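February, bench two

Started on the mug task a little after nine. Amerley Quartey had the left arm and I had the right for the first batch, then we swapped. The instruction text stays as Korkor Mahama wrote it: grasp the mug by the handle, lift, set down upright. The dark mug is the difficult one. Its handle is short and the glaze throws small highlights that the old Lornetti depth filter reads as holes, so I have gone back to plain colour for the wrist view. 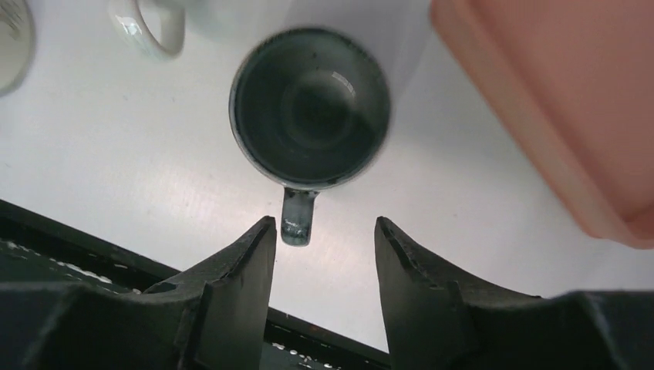 Approach speed is down a notch from yesterday. With the fingers either side of the handle before descent, the closing motion is short and the policy has less to copy wrongly. I discarded 4 episodes where I hesitated above the grasp – pauses get learned as readily as anything else.

Total after lunch: 1843 kept, against a target of 4000. Jadevex want the set balanced between left and right arm, and we are heavy on the right.

For the afternoon we used the full layout, with the dessert stand at the back, coasters down and the pink tray on the right. More clutter, slower resets. Amerley thinks the coasters should move between every episode. I would settle for every fourth, but she does the labelling, so every episode it is.

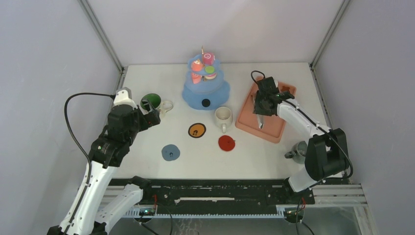
Tomorrow

Left arm only until the counts even out. Ask Korkor about the Zarkgate upload – the last one stalled.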